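Lovwood Local Services Levy: Frequently Asked Questions

The answers on this page cover the levy measure passed by the Lovwood town council in January. They apply to residential and small commercial parcels inside the town limits. Parcels in the Pravden annex are billed under a separate schedule.

What is the local services levy?

It is a flat annual charge on each taxable parcel. It replaces the street lighting fee and the storm drain fee, both of which end when the first levy bill is issued. The levy is separate from property tax and does not depend on assessed value.

How much will I pay?

The charge is $100 per parcel per year. A parcel with more than one dwelling on it pays once. Two adjoining parcels under the same owner pay twice, unless they have been merged on the county map.

How many parcels are affected?

The billing roll lists 3,305 parcels. Church property, school property and land owned by the town are exempt and are not on the roll.

What does the money pay for?

By ordinance, levy revenue goes into a restricted fund. The fund may be spent on street lighting, storm drains, curbside collection and sidewalk repair. It may not be used for salaries in departments outside Public Works, and it may not be lent to the general fund.

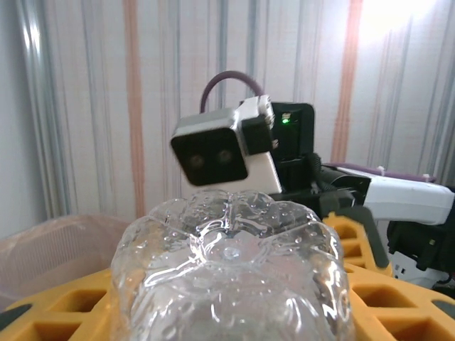 Walter Alvarado wrote in during the comment period that the restriction means little if the council can amend it by a simple majority. He asked for a two-thirds rule. The final ordinance does not include one. An amendment to the list of permitted uses needs a public hearing and two readings, and passes by a simple majority of members present.

Did the council vote on the levy, or did residents?

The council voted. State law lets a town of this size adopt a flat service charge without a ballot measure if the charge replaces existing fees. Council Member Giuliana Condori moved to send the question to voters anyway. The motion failed for lack of a second.

Can the levy be repealed by petition?

Yes. A repeal petition must be signed by 26 percent of registered voters in the town and filed with the clerk before the second annual bill is issued. Signature sheets are available at the clerk's window. Sheets printed at home are accepted if they match the clerk's form in wording and layout.

Will the charge go up?

The ordinance caps any increase at 2 percent in a single year. An increase is not automatic. The council must adopt it by resolution before the budget is approved, and the notice must state the old and new amounts.

Who qualifies for a reduced charge?

Owners who already receive the state homestead credit pay half. No separate application is needed if the credit appears on the current property tax bill. Owners who became eligible after that bill was printed should send a copy of the award letter to Yaneth Cárdenas in the billing office.

I rent. Does this apply to me?

The bill goes to the owner of record. Whether an owner may pass the charge on to a tenant depends on the lease. The town does not settle disputes between landlords and tenants on this point.

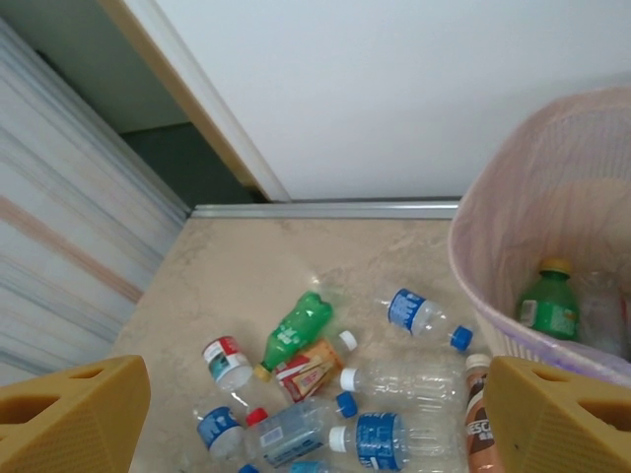 How do I appeal a bill?

File Form L with the billing office within 30 days of the date printed on the bill. Grounds for appeal are limited to wrong owner, wrong parcel, duplicate billing and exempt status. Payment is not due while an appeal is open. A written decision is mailed to the address on the form.

Where can I read the full ordinance?

The clerk keeps a paper copy at the front counter, open until 4:30 p.m. The fund's quarterly statements are kept in the same binder, behind the fee tables.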